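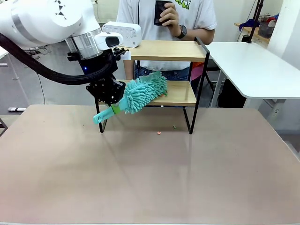
Duster duty on the two-tier rack. The lime-green collar on the handle is the bit to watch.

Okay, so dusting tips from a person who has spent most of this year getting an arm to do the dusting for her. I know how that sounds. But when you have to spell out every little move for a machine, you find out a lot about how you've been doing the chore yourself, and I've been doing it badly since college.

Quick catch-up if you're new: four of us share the back half of a workshop we call Tilitham, and since January we've been building a tidy-up station on the big table there. Bastien Pruvost does the code, Ilham Entili does anything with a plug on it, Séverine Chauvin turns up with furniture, and I do the chores part, meaning I buy the cloths and make the mess. Below are the things I keep getting asked about, in no order at all.

Picking a duster

Get a chenille microfiber one with a proper plastic handle. We went through feathers (everywhere, for days), a lambswool thing that was lovely to hold and shed like a cat, and a flat cloth clipped to a stick. The fat tufted kind wins for me because it doesn't care much what angle it arrives at. You can come in crooked and there are still strands touching the shelf, and crooked is how we come in most of the time.

Handle shape matters more than I'd have guessed. A smooth round handle wants to twist in the fingers as soon as the head meets something. If yours spins, wrap the handle in one layer of that stretchy rubber shelf liner and hold it with two small zip ties. Trim the tails! I have a scratch on a varnished board that says I didn't. The same wrap is great if you've got sore hands and find skinny handles hard to grip, by the way. My mother has it on hers now.

And buy one with a hanging hole. Dusters stored lying down get a flat side, and a flat side skips.

Where to hold it

Close to the head. I always held mine at the far end like a fishing rod, and so did our first version. The head bounces, the dust hops up in the air and lands right back where it was. Gripping up near the collar gives you much better control, and you only lose a few inches of reach. Save the long hold for the tops of door frames.

Top shelf first, always

You know this one. I knew this one. I still wrote the first routine bottom shelf first, as that was the easy one to test, and spent a whole evening wondering why the lower board kept looking grubby. Top, then bottom, then the table underneath, in that order, every time.

For a small open rack like ours (wood boards, thin black metal legs) go in from one side and pull along the board. Don't poke straight in from the front. The legs grab the strands and the whole rack comes walking across the table with you. If your rack is light enough to walk anyway, put a dab of museum putty under each foot. It peels off fine later, just roll it with your thumb.

Slow down

We started at a speed Bastien called cautious and I called swatting. The dust went up in a puff. We're now at 80 millimeters a second along the shelf and it picks up far more. Try it by hand: pull the duster slowly enough that it's a little boring. Then give it a shake outdoors. Please do it outdoors.

Power strips

Everybody's shelf has one, ours included, and they're awful dust collectors with all those holes. Unplug it from the wall first, then everything from it, and go over the face with a dry duster. A soft paintbrush gets into the outlets. No spray, no damp cloth, no wipes. If you find any brown marks around a hole, the strip is done, throw it out and buy another. Ilham would like me to add that a strip shouldn't be left leaning against things either. She's right and I'm working on it.

Cables and hoses

If you're building something along these lines, give the hose more slack than looks sensible, and move the arm by hand through the longest reach before you fix anything down. We ran ours too short the first time and the wrist came up shy of the far corner by the width of a mug. Speaking of mugs, drinks stay on your side of the rack. Gemma Staniforth visited for 8 minutes and I mopped for longer than that.

Crumbs for testing

Real dust is hard to see on a pale tabletop, so I scatter tiny scraps of colored paper or foam for practice runs. Orange and green show up nicely. Cornstarch is good for seeing the path of the stroke, but it gets into everything, so go easy. A duster won't really collect the bigger bits, it only shoves them around, and those want a handheld vacuum or a damp paper towel afterward.

Washing the head

Ours comes off the handle. I wash it in warm water with a drop of dish soap, squeeze, rinse, squeeze again, hang it up. No fabric softener, ever, it coats the fibers and they stop grabbing. Don't put it in the dryer either. I did that with the first one and it came out feeling like a bath mat. Let it get bone dry before you use it or you'll be painting gray stripes on the wood.

Still on my list: corners (hopeless), the undersides of the boards, and a hook so the thing can hang its own duster up at the end. Séverine has promised me a taller rack for that. If you've got a trick for corners, leave it in the comments, I'll try pretty much anything that doesn't involve feathers.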